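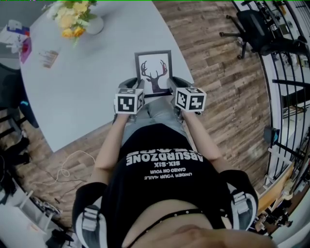

Frame Swap is back for June!

Dig out the prints you've stopped looking at, because the Trorngate frame swap is on again and we could not be more excited. Last time there were 300 pictures on the tables by noon, and most of them had gone home with someone new before we'd finished the coffee. Botanical prints, old maps, antlers in every color you can think of (deer are having a moment, and we are all for it), a whole run of tiny seascapes that went in minutes!

It works the same way as before. Bring up to five framed pictures, take home as many as you brought. Anything that fits under one arm is fine. Please wipe the glass and check that the hanger on the back is still tight, and tape a note to the back if you know where the picture came from. People love those notes.

New this year is a mat table, run by the framing shop Poduval. They're bringing 200 precut mats in white, cream and black, free while they last. If you've never tried a wide white mat with a thin black frame, do try it, it makes even a small drawing look like it belongs on the wall. One of ours spent years in a brown frame in the hallway and now it's the first thing guests ask about.

A quick tip if you're still deciding where something goes: stand it up on a table near some flowers for a day or two and walk past it. You'll know pretty fast whether you want to live with it.

Doors open Friday at 4 p.m. in the Jekura building, side entrance. Bring a towel or an old pillowcase to wrap your finds for the trip home.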